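Ternport Team Rewrites Its Grasp Planner for Thin Materials

TERNPORT – Software that decides how tightly a gripper should close has become the main concern of the Clekusia manipulation group, according to its lead engineer, Saqib Afridi.

"Our earlier planner treated every object as a solid," Mr. Afridi said. "Netting and cloth have almost no thickness, and the width estimate was lost in sensor noise."

The revised planner, released internally in February, was tuned on 498 recorded grasps. It compares the commanded jaw opening with the measured one and corrects the target during closing.

Elsie Ellery, who maintains the perception code, said fine weaves remain difficult. "The depth map fills with gaps," she said. "We now rely on the outline of the fabric." 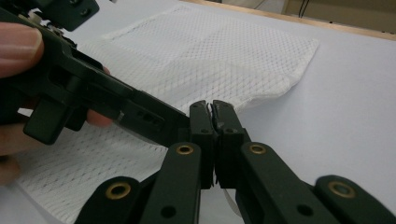

A hand-held gripper meets the jaws of a second gripper over white mesh fabric.

Ms. Ellery expects to merge the outline tracker into the main branch after a review on Thursday.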